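Journal Notes Household Archive Contact
Notes > Household > Laundry > November

Started at 6:40 with the cloths, before the kettle. The cupboard under the stairs has been out of order since the move and I wanted one category finished before going on to the next. Cloths were the obvious candidate: flat, washable, no sentimental value, and a known shelf to return them to.

The shelf is the Dretwood unit, second from the bottom. I measured the clear height again and got the same result as last time, which settles the argument with the tape. Usable width is 679 mm between the uprights. Two stacks fit side by side with room for a hand between them. Three stacks do not, unless each cloth is folded into a long narrow strip, and strips fall over.

The fold I have settled on is half, half again, then into thirds along the long side. Gladys Muriithi folds in quarters only and gets a larger, flatter rectangle. Hers is faster. Mine stands on its edge in a drawer, but these are not going in a drawer, so the advantage is theoretical. I switched to quarters after the first few and refolded those to match. Time lost, almost 10 minutes.

Notes on the fold, for next time:
Smooth the cloth outward from the center before the first fold. A crease left in at this stage ends up inside the stack and tilts everything on top of it.
Put the folded edge toward the front of the shelf. Loose layers at the front catch when the neighbor is pulled out.
Press down once with a flat palm. Pressing harder has no lasting effect on cotton.

The washing itself was uneventful. Clendine powder, the smaller scoop, warm cycle, spin reduced one step. I have stopped using softener on anything meant to absorb water. The test I ran in the old place, a measured 200 ml on the counter and one cloth, convinced me, although Kanini Obura says one trial of each is not a test. She is correct and I have not repeated it.

Color order is still undecided. Sorting by color looks tidy for a day and then the most used color is always at the bottom. Sorting by age would put the thin ones on top, where they would get worn out first, and I think that is the right outcome. For now the order is whatever comes out of the basket.
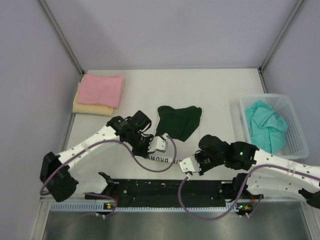
Pink on yellow at the back, green still to fold, turquoise in the basket.

The pink sits a little skewed on the yellow. I would like the stack square, but the two cloths do not fold to quite the same rectangle and one of them will always show. Lining up the front edges only moves the error to the back. Left as is.

Green is the awkward one. It has never laid flat on the first attempt, and I suspect the hem was sewn under tension. Procedure is to find two neighboring corners, pull, set down, then look for the other two. Same for the turquoise, though that one behaves.

The perforated basket is an improvement on the Lindqvist bag, which had no airflow and gave everything a smell by the second day. A smooth rim also matters more than I expected. The bag had a zipper and I have the snagged threads to show for it.

Stopped at 7:30 for toast. Kanini called about the Wumholm drying rack. She has 2 and wants to pass one on. I asked for the folded depth and she went to look for a ruler, then called back with a figure in inches, which I have converted and written on the inside of the cupboard door. It should go behind the ironing board if the hook is moved up. The wall there is hollow, so the hook needs a proper anchor. I have one left in the jar, possibly the wrong diameter.

Remaining: hand towels, the tablecloth with the wax on it, and the bag of rags, which needs to be cut down by half. Buy wall anchors. Ask Gladys how she gets wax out, brown paper or freezer.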